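3.2 Contaminants in the baled stream

The material delivered to the Durnau line during the trial consisted of used corrugated board collected from 67 retail and light industrial premises. Collection was carried out by a single haulier under contract to Begović, and loads were kept separate by district until they had been weighed and sampled. Board that had been stored outdoors was accepted provided that its moisture content at the gate did not exceed the limit given in Section 2.4.

Contaminants were divided into two classes. The first comprises loose items that can be lifted off the sorting belt by hand, such as film, strapping and food trays. The second comprises items bonded to the board, of which closure tape is by far the most common. Labels and document pouches were assigned to the second class even where they had partly come away, as their adhesive behaves in the pulper much as tape adhesive does.

Earlier work on the same line by Petek and Ishida treated tape as a minor part of the second class and did not report it separately. We consider this a weakness. A box closed along both centre seams carries only a few grams of tape, but the tape is spread along the full length of the seam and breaks into strips when the board is slushed. The strips pass the coarse screen in an end-on position and collect at the fine screen, where they wrap around the rotor foils. In the records kept at Durnau, rotor cleaning was the most frequent cause of unplanned stops in the year before the trial.

Three tape types were distinguished by backing and adhesive: polypropylene with acrylic adhesive, polypropylene with hot-melt adhesive, and gummed paper. Gummed paper tape disperses in water and was left on the board. The two polypropylene types cannot be told apart reliably by eye, and no attempt was made to do so at the sorting stage. Samples of 50 strips were drawn from each district and tested by solvent wipe in the laboratory at Uvari.

Polypropylene tape taken off by hand does not stay flat. The adhesive face sticks to itself on first contact, and the strip gathers into a dense wad of folds (Figure 2). Wads of this kind cannot be opened again without tearing, so the area of tape removed cannot be measured directly and has to be worked out from mass.

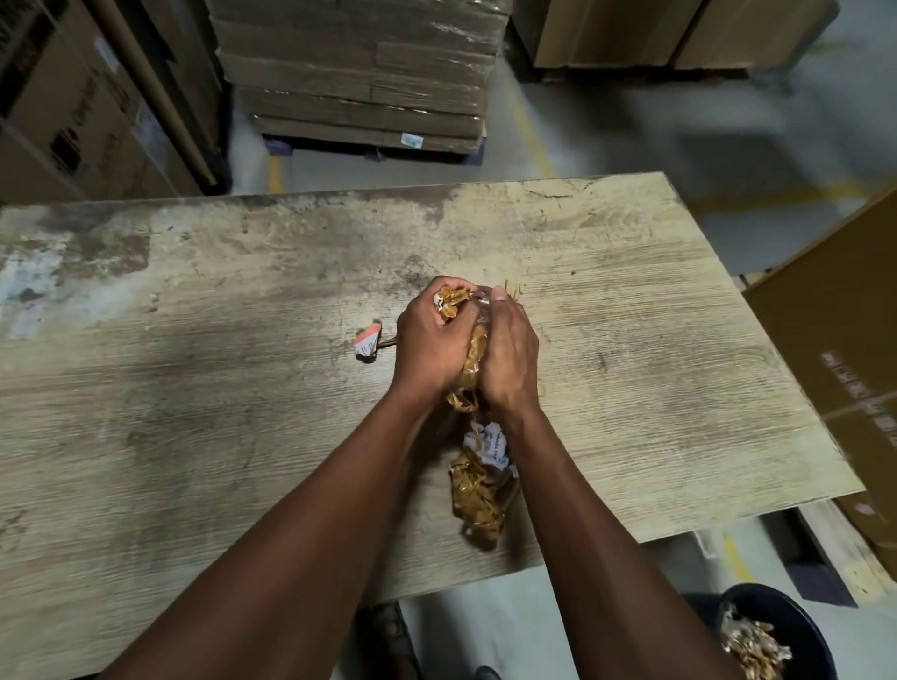
Figure 2. Brown packing tape crumpled by hand at a work table.

For the conversion from mass to area we used the mean surface density of clean tape cut from unused rolls. This overstates the area of recovered tape, which carries liner fibre torn from the board. A correction was made by soaking a subset of wads in warm water, brushing off the fibre, drying to constant mass and weighing again. The correction was larger for board from districts with a high share of recycled liner, whose surface plies part more easily when the tape is pulled. Bitar has suggested that pulling angle is the stronger influence; our data do not allow the two effects to be separated.

Removal by hand is slow. The benches were supplied from a buffer store holding 500 kg of board, refilled at the start of each shift — a quantity chosen so that the benches never waited on the belt. Sheets larger than the bench were folded along an existing score and turned once. Operators were told to pull tape back on itself at a low angle and to leave any strip that split lengthwise. Split strips were recorded as unremoved, even where most of the width had come away.

The alternative is to leave all tape in place and rely on screening. The Skineck fine screen installed at Durnau has slots suited to this duty, but its reject rate rises with tape load, and good fibre is lost with the rejects. Barbier and Omerović describe a similar loss at a mill running a comparable grade mix and place it chiefly at the second screening stage. Their figures are for wet-strength board and should be compared with ours only with care.

Both routes were therefore run on matched lots. Each lot was split by alternate bales, one half going to the benches and the other directly to the pulper. Pulping time, consistency and temperature were held at the values used in normal production. Stickies were counted on handsheets by image analysis after dyeing, and rotor condition was checked at the end of every run. The results are set out in Section 4.

Print this page | E-mail this article
Contact | Copyright and permissions | Back to top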